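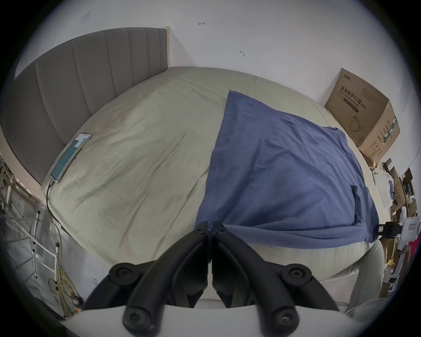
Impi Nieminen
Responsable de ropa de cama, Brallgate
Actualizado el 20 sep 2025

Cubrecolchón acolchado Mellor
Ref. 1228

El Mellor se coloca entre el colchón y la sábana bajera. Protege el colchón del sudor y del roce, y añade una capa blanda que se nota sobre todo en colchones firmes. No corrige un colchón hundido. Si el suyo tiene ya una zona vencida en el centro, el cubrecolchón seguirá esa forma.

Lleva tejido exterior de algodón 100 % y relleno de fibra de poliéster siliconada, cosido en rombos anchos. El peso es de 645 gramos por metro cuadrado, contando tejido y relleno. La falda es de punto elástico y llega por debajo del colchón, con goma en todo el contorno. Sirve para colchones de hasta tres palmos de alto; con los más finos sobra tela, que se remete sin más.

Largo de la cama: 2000 mm en todas las medidas
Anchos: individual, matrimonio y matrimonio grande
Color: crudo
Lavado: a máquina, programa normal, sin suavizante
Secadora: sí, temperatura baja
Plancha: no hace falta

Desde abril la goma es más ancha que en la versión anterior. Las dos versiones comparten referencia. La nueva se reconoce por la etiqueta cosida en una esquina de los pies, que además ayuda a no girarlo al ponerlo. 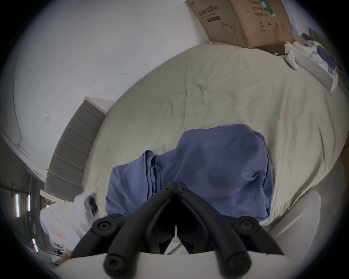

Una compradora de la medida de matrimonio nos escribe que la primera noche lo encontró demasiado alto y que al cabo de un par de lavados quedó a su gusto. Pregunta también si puede usarlo encima de la funda impermeable Gindberg. Sí, y ese es el orden correcto: la funda pegada al colchón, el Mellor encima y después la bajera. Al revés cruje y da más calor.

Antes del primer uso conviene lavarlo solo. La medida grande, mojada, pesa bastante y en una lavadora pequeña no se aclara bien; en ese caso es mejor llevarla a una lavandería. Para secarlo al aire, tiéndalo sobre dos cuerdas y déle la vuelta a media tarde.
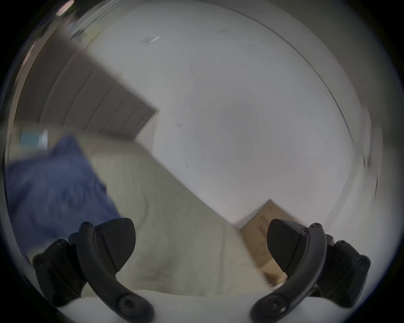
Al guardarlo, dóblelo en tres y luego enróllelo desde los pies. Las bolsas de vacío aplastan el relleno y después tarda unos días en recuperar el volumen. En la caja viene una bolsa de algodón con cordón, suficiente para un armario seco.

Si busca algo más fino para verano, el Jarkberg tiene la misma falda y el mismo contorno elástico, con bastante menos relleno. Se puede alternar con el Mellor sin cambiar de bajeras.

Se admiten devoluciones sin lavar y en su bolsa. Las gomas sueltas de repuesto se piden por correo indicando la referencia y la medida.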